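To: Vinley demonstration list
Subject: Re: Fruit on cloth – grip width, resets and what to log

The coordination office has received several replies to last month's notice, most of them concerned with the produce tasks. The message from the Jerkum site is quoted below, as it raises the points that other sites have also raised. Our answers follow, and they apply to all sites using the hand-held grippers from October onward.

> We have finished the practice round for the fruit task and would
> like a ruling on three matters before the full round starts.
>
> First, the instruction sheet asks operators to close the gripper
> "until the fruit is secure." Our operators read this differently.
> Some stop at first contact and some squeeze a good deal harder, and
> the recorded finger widths differ between them for fruit of the
> same size.
>
> Second, the sheet does not say whether the towel may be straightened
> between episodes. One shift has been flattening it each time and the
> other leaves it as it falls.
>
> Third, we would like to know whether an episode in which the
> operator touches a neighboring fruit should be discarded. At present
> we are discarding these, and we are losing a fair amount of work.

We thank the Jerkum site for putting these questions in writing. The instruction sheet was drafted at Hernus for rigid objects and was carried over to fruit with few changes. It will be reissued. Until then, please treat this message as the current text.

On the first matter, the operator should close the fingers until both pads bear on the fruit, pause for a moment, and then lift. If the fruit turns or slides during the lift, the operator should set it down and grip again within the same episode. A second attempt of this kind is useful to the training set and should be kept. The operator should not tighten the grip in mid-air, as the policy trained on the first 100 episodes copied that habit and applied it to every object it was given.

Sites should also remember that the finger width is read from the gripper camera. The pads must stay in view of the lens throughout the episode. Sleeves, cords and loose packaging that pass in front of the fingers will spoil the reading, and an episode in which this happens for longer than two seconds should be marked for review.

On the second matter, the towel should be left as it falls. The round is meant to include folds, ridges and raised corners, and a towel that is flattened before every episode teaches the robot very little about placing round objects on soft material. The only exception is a towel that has slipped so far that the fruit can no longer be reached with a gripper. In that case it may be pulled back onto the table, and the change should be written in the log. The arrangement we have in mind has some fruit resting on the towel and some outside it, with a mix of sizes.
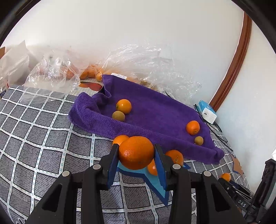

Points for the log

Each site keeps its own log sheet, and we do not intend to replace these. The following entries are required from every site, whatever the layout of the sheet.

The kind of fruit that was moved, and whether it started on the towel or on the tablecloth.

The number of grip attempts, including any that failed.

Whether a neighboring fruit was touched. This answers the third question from Jerkum. Such episodes are to be kept if the neighboring fruit stayed on the table, and discarded if it fell or had to be caught by hand.

Which gripper was used, where a site has two. If both are used in one episode, please state which hand made the lift.

Any change made to the table between episodes, such as a different cloth or a new supply of fruit.

Volume and breaks

The combined target for this round remains 2,000 episodes. Operators are asked to stop after 30 minutes of continuous recording. Reviewers at the Bañez site have found that lifts become hurried toward the end of long sessions – the pause before the lift is usually the first thing to go – and those episodes take longer to check than they took to record.

Uploads should be made at the end of each shift. Partial uploads are accepted, but the log for the shift must accompany them. Logs sent separately have been difficult to match with the recordings, and the review team will return any batch that arrives without one.

Episodes already discarded at Jerkum under the earlier reading need not be recorded again. If the files still exist, please move them to the review folder and leave a note in the log.

Further questions on the produce tasks should be sent to the list and not to individual reviewers, so that all sites receive the same answer.

Demonstration Coordination Office
Vinley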